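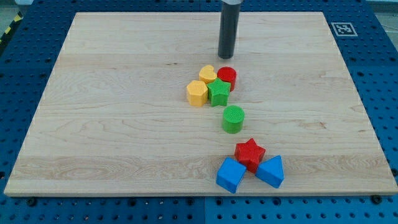
Colored blocks on a maple board.

The Ferry to Vuvlow

In April my aunt sold the bakery in Bekley and told me only by letter. I took the morning ferry to see her. The crossing lasts nearly 30 minutes, and I was the one passenger who stayed outside.

She was waiting on the pier with the bakery clock under her arm.

"It stopped in 2006," she said. "The buyer did not want it."

"Do you want it?"

She looked at the water for some time. Then she gave me the clock and took my bag, which was lighter.

We walked up the hill. At the fourth house she asked if I still ate bread with salt, as when I was 5 years old. I said yes. I had not done it since then, but she was already looking for her key.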